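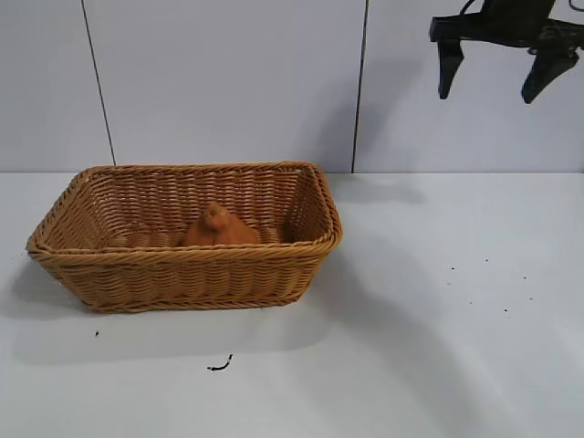 What does it cost to have a lamp, a coat or a kitchen chair mended at the Rondness Repair Library?
Members of the public pay only for the parts, and the bench time is free for the first 60 minutes.

The Rondness Repair Library, which has been mending other people's well-loved belongings out of the old Swanson shoe store for almost as long as most of its regulars can remember, is delighted to announce that it will move into bigger rooms this April and open its doors on 3 evenings a week, up from the single evening it has managed until now.

The new home is the ground floor of the former Drokeo piano showroom, with tall windows on the street side, a proper loading door at the back and (this has caused a great deal of excitement among the sewing crowd) enough outlets for everybody to plug in at once. Visitors who have spent an evening waiting on the stairs at Swanson with a toaster in their lap will be pleased to hear there is a sitting area too, with a kettle.

"People bring us things they could replace in an afternoon, and they'd still sooner have the old one back, with the scratch on the side that they know by heart," said Effie Laing, director of the Repair Library. "I've always loved that about this town. We've been turning folks away at closing time, and I hated doing it, so I'm about as happy as a person can be to say we'll have room for them now."

Over the past year the library's menders took in 577 items, everything from radios and rocking chairs to winter coats, picnic baskets and one very heavy accordion. Nearly 60 of those were still on the waiting shelf when the books were closed, mostly because there was no free table to work on. Those owners have all been written to, and their things will be first in line when the new benches open.

The move also brings two new classes. Ruairi MacAulay, a furniture maker who has led the wood bench since the beginning, will teach an evening course on chair joints, glue and the art of leaving a thing alone while it sets. Nomvula Kekana will run a beginners' course in cane, willow and wicker work, covering broken rims, loose strands and worn handles.

"Most of my students come in scared of making it worse," said Kekana. "I was the same! My grandmother handed me a chair seat and a bucket of water and went off to make lunch, and by the time she came back I'd stopped worrying. I'd like everybody to have an evening like that."

Class places are limited and will be offered first to people already on the library's mailing list, then to anyone who stops by the front desk. Materials are included, though students are welcome to bring a piece from home so long as it fits through the door.

The rooms were fitted out with support from Prukenow, the local hardware supplier, which donated shelving, vises and two long workbenches. "My mother's sewing machine has been through that place twice, so we owed them," said Alasdair Tosh of Prukenow.

Doors open at 6 p.m. on each repair evening, and items are accepted until 8 p.m. Gas appliances and microwaves can't be taken in. Please bring the cord, the key or the missing knob if you still have it, and put your name on everything.

Press contact: Catriona MacKinnon, Rondness Repair Library. Interviews and visits to the new rooms can be arranged at the front desk during repair evenings.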